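Home | Articles | Materials | Roads | Glossary | Contact

Print this page | E-mail this article

Asphalt pavement

Asphalt pavement is a road surface made of crushed stone, sand and fine mineral dust held together by bitumen, a thick black binder left over from the refining of crude oil. It is used on highways, city streets, parking lots, bike paths and airport runways. In American usage the word "asphalt" can mean either the binder or the finished mixture. In Britain the binder is called bitumen, and the mixture is often called tarmac in everyday speech, although true tarmac was made with coal tar and is now seldom laid.

Composition

Most of the weight of an asphalt mixture is stone. The stones are graded by size so that small pieces fill the gaps between large ones. Binder coats the stones and sticks them to each other. Some air is left in the mix on purpose, as a surface with no air voids at all becomes soft and slick in hot weather. Too much air lets in water, and the binder ages faster.

The kind of stone depends on what is quarried nearby. Granite, basalt and limestone are all common. Limestone polishes under traffic and is often kept for the lower layers. Old pavement can be milled off, crushed and mixed with new material.

Construction

An asphalt road is built in layers. The natural soil, or subgrade, is shaped and compacted first. Over this comes a base of crushed stone, then one or more courses of asphalt. The top layer, called the surface or wearing course, has the smallest stones and gives the smoothest ride. A thin spray of liquid asphalt, known as a tack coat, is put down between courses to bond them.

Hot mix is made at a plant and carried to the site in covered trucks. A paving machine spreads it in an even mat, and rollers follow while the mat is still hot. Once it has cooled too far it can no longer be packed tightly, and for this reason paving is usually stopped in cold or wet weather. Cold mix, made with emulsified binder, is used for patches and quiet rural roads.

Drainage

Water does more harm to asphalt than most traffic. Roads are given a slight slope to the side, or a crown in the middle, so that rain runs off. Ditches, gutters and buried pipes carry it away. On hillsides a road may be cut into the slope and held by a retaining wall, with weep holes or a gravel layer behind the wall to relieve the pressure of groundwater. If the drainage is blocked, the base goes soft and the surface above it begins to crack.

Color and aging

New asphalt is nearly black. Sunlight and air harden the binder at the surface, and traffic wears it off the tops of the stones, so the road turns gray over the years. The final shade depends on the stone - limestone mixes end up pale, basalt mixes stay dark. The hardened surface is more brittle and more likely to crack in winter.

Dark pavement soaks up sunlight and gives off the heat after sunset. This is one reason built-up areas stay warmer at night than the country around them. Light-colored coatings have been tried in several warm regions.

Common defects

Potholes form when water gets through a crack and weakens the layers below. Freezing makes the damage worse, and in northern areas many potholes open in February, when thaws and frosts follow one another. Rutting is a pair of shallow troughs left by heavy wheels. Alligator cracking is a net of small connected cracks and usually points to a weak base. Raveling is the loss of stones from the surface.

Maintenance

Cracks are cleaned and filled with a rubbery sealant. A worn but sound surface may be given a chip seal, in which binder is sprayed on and covered with small stones, or a thin overlay of new mix. Where the base has failed, the road has to be dug out and rebuilt.

Reader comments (3)

Useful page. Could you add something on porous asphalt?

I grew up near Pullach and remember the smell of the paving crews every summer. Good to finally know what a tack coat is.

Our driveway was sealed 7 years ago and has already gone gray - the section on aging explains it.

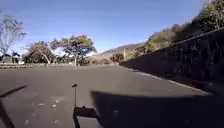
Asphalt road with a stone retaining wall on the right.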